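11/20/20
Door latch, Alura cargo door, handle force and wear

Continued from the entry before, same rig, same door frame. Present: me, Mebrat, and Selina in the afternoon.

We finished the first block of 2,000 cycles on latch set B this morning. The rig stopped by itself at the counter limit, as it should. I did not open the door right away. First I wrote down the position of the handle, the position of the hook and the reading of the load cell at rest. The load cell did not go back to zero. The offset is small, but it was not there at the start of the block, so I let the cell sit without load during lunch and read it again. After lunch it was at zero. I think it is the cable clamp, which pulls a little on the cell when the handle is in the lower position. Mebrat moved the clamp toward the hinge side and now the cable has a free loop.

Handle force at opening, highest value of the last run: 178 N. For the beginning of the block please see my earlier table, I don't copy it again. The force has increased, and the increase is not even. It is flat for a long time and then climbs in the last part. Bjartur asked on the phone if it is the same climb we saw on set A in May. The shape is similar. But set A was greased with the old grease and it was a different spring, so I would not put the two curves in one diagram yet. If somebody wants them together for the design meeting, please write both greases in the legend.

What we found when we took the latch apart:

Hook, contact face. A bright strip along the upper edge, where it touches the roller. You can feel a step with the fingernail. Selina measured the width of the strip as 2 mm at the widest place, on the side away from the skin. On the other side it becomes narrow and disappears. So the hook does not sit straight on the roller. This we suspected already.

Roller. It turns, but with a rough feeling in one place. I marked this place with the scribe before cleaning. After cleaning with solvent the rough feeling was still there, so it is not dirt.

Pin. No visible wear with the loupe. Still to be measured by Azadeh, she has the good micrometer.

Spring. Looks fine. Free length is inside the drawing.

Striker plate on the frame. Here I have a question. The plate is shimmed with three shims, and the drawing from Anutlow shows two. I looked in the build sheet, and the third one is entered by hand, with initials I cannot read. It may be correct for this frame, because the frame is a production reject and maybe the lower flange is bent a little. But if the third shim tilts the plate, then it explains the strip on the hook, and then we have measured the wear of our own frame and not the wear of the latch. I want to know this before set C goes in.

Plan for it: take out the striker plate, lay it on the surface plate, check it for twist. Then put it back with two shims and do a blue contact check with the hook by hand, no cycles. Then the same with three. Mebrat will prepare the blue paste. I ask everybody not to run the rig until this is done, also not for demonstration.

About the sealing lip. Banafsheh sent the new lip, the softer one. I have not fitted it. A softer lip changes the closing force, and I prefer to change one thing at a time. She agrees, but she would like at least one short run with it before the drawing is frozen. I proposed to do it at the end of set C, on the same latch, with the old lip first and the new lip directly after. Then we have the comparison without taking the latch apart in between.

Also from the mail of Banafsheh: the airworthiness people want to see a cold case. Our chamber is too small for the whole frame. The chamber at Hinojosa would take it, but then the actuator must stay outside with a long rod, and a long rod bends. Bjartur has a sketch with a guide bushing in the wall of the chamber. I am not against it. I only say that the friction of the bushing must be known at the cold temperature, otherwise we don't know what belongs to the door. He will make a drawing, I will do an estimate of the rod.

Small things:
- Proximity switch on the upper stop was loose. Tightened, with thread lock. The count is not affected, I compared with the motor log.
- The emergency stop on the left column has a cracked cover. Ordered a new one.
- The file names on the rig computer are again without the set letter. Please write the letter first, then the block. I renamed the files of this week and put a list in the folder.
- The torque wrench is due for calibration. Selina takes it to Grererura when she goes there for the panels.

One more observation, I almost forgot to write it. During the last part of the block I heard a second click after the closing. Not every time. Mebrat heard it also, without me telling him or her before what to listen for. The load curve shows nothing at this moment, but our sampling is slow and a click is short. I will put the accelerometer on the hook lever for set C and sample faster for the first minutes of each run.
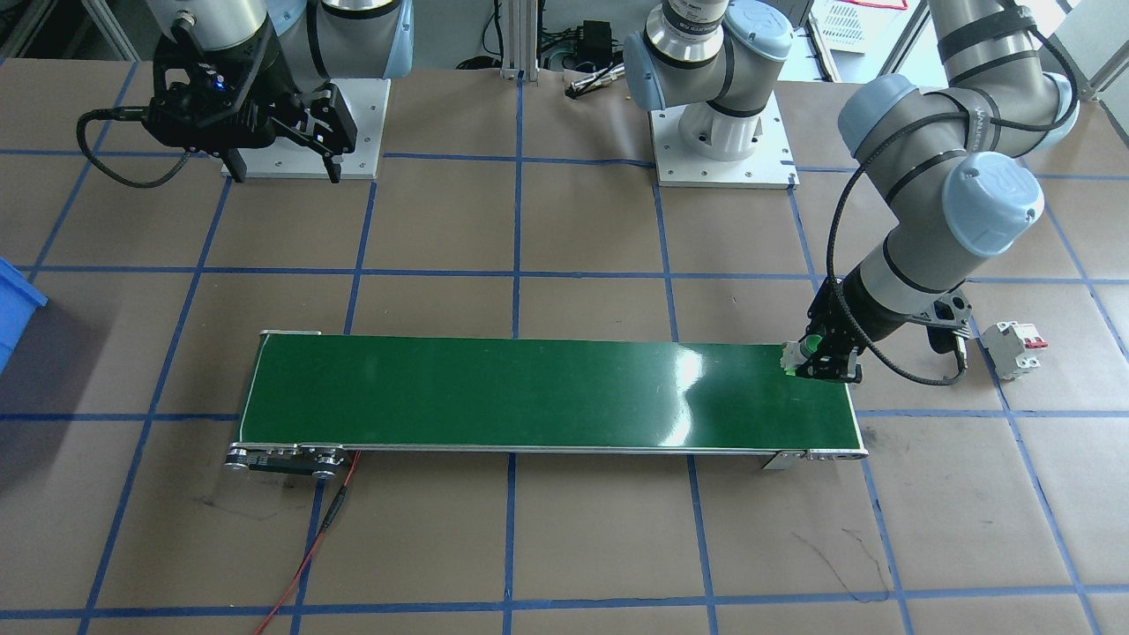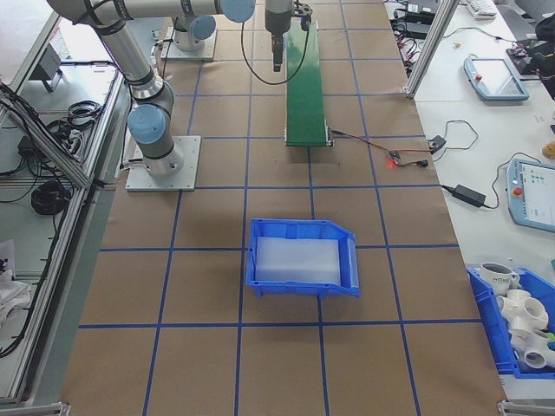
For set C we also need a better way to record where the loose parts go when a latch fails. In set A the retaining ring jumped off, and we found it under the cabinet only at cleaning, so we could say nothing about the direction. The ring is light and it can end up in the door seal of a real aircraft, and the question where it flies will certainly come. I would like a grid of blue lines on the floor under the rig, like the one in both photos, with a letter and a number for each square. Then the person at the rig only writes the square in the log, and nobody must look for the tape measure. The squares can be large. It must reach past the rig on the hinge side, where we usually stand. Before the lines are made, the floor must be cleaned of the hydraulic oil from the old jack, it is still sticky near the left column.

Open for next entry:
Striker plate, twist and contact check (Mebrat, me)
Pin diameter (Azadeh)
Who wrote the third shim in the build sheet (I ask Anutlow)
Rod estimate for the cold case (me)
Accelerometer, find the small magnet base. It was in the drawer with the dial gauges, now it is not there.

Latch set B is in the gray box on the shelf, in separate bags, hook not cleaned on the contact face. Please leave it like this until I have taken the replica.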